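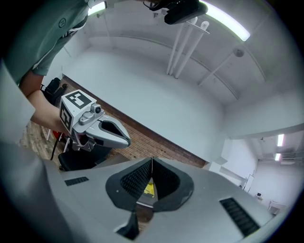
27. Juli 2023

Nur schnell, bin eigentlich schon im Bett. Zweiter Tag mit dem Leihset von Treveck, den Handgreifern. Vier Wochen dürfen wir behalten, Miete 600 Euro, danach kaufen oder zurück. Waltraud will bis Ende der Woche eine Meinung von mir. Hab noch keine. Oder zwei.

Gut: liegen in der Hand besser als das Silell-Zeug vom März. Damals nach einer halben Stunde Krampf im Daumen, heute nichts. Die geriffelten Polster innen an den Fingern greifen auch dünne Sachen, Schnur ging, Schere ging so halb. Miyuki meinte, man muss flacher rangehen. Stimmte.

Schlecht: die Kabel. Immer die Kabel. Ich bleib am Ärmel hängen, Hằng Hầu am Stuhl. Und das Handbuch, 50 Seiten und das Kapitel zur Kalibrierung kommt ganz am Ende, obwohl man es als erstes braucht. Zweimal von vorn angefangen. Beim Support angerufen, eine Frau Beaudoin, Isabelle, sehr nett, hat sofort verstanden wo es hakt — steht angeblich in der nächsten Auflage dann weiter vorne. Glaub ich wenns da ist.

Vormittags Greifen geübt, nachmittags die Sache mit dem Markerwürfel. Langsam bewegen, ruhig halten, kurz warten, weiter. Klingt einfach, aber nach dem zehnten Mal werden die Arme schwer und man schummelt. Duyên hat es gemerkt und mich ausgelacht, zu recht.

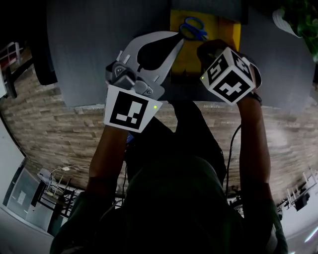

Würfel rechts, Greifer links, Schere liegt noch auf dem gelben Brett.

Was mir nicht gefällt ist der Preis für Ersatzpolster. 400 im Jahr, wenn man so viel übt wie wir, hat Waltraud ausgerechnet. Bei Lemaire wären die im Wartungsvertrag drin, dafür ist deren Griff viel zu dick für kleine Hände. Duyên hat kleine Hände, ich auch. Das muss mit in die Bewertung, nicht vergesen!!

Software noch kaum angeschaut. Export hat einmal gehangen, Neustart, dann lief es. Name der Aufnahme kann man hinterher nicht mehr ändern — nervt, jetzt heißt eine »testtest2«.

Morgen: Ladezeiten aufschreiben, Miyuki nach der Tabelle fragen, längeres Kabel bestellen oder wenigstens Klettband mitnehmen. Und Waltraud sagen dass ich bis Anfang nächster Woche brauch. Mag sie nicht, aber gut.

Handgelenk links zwickt doch ein bischen. Licht aus.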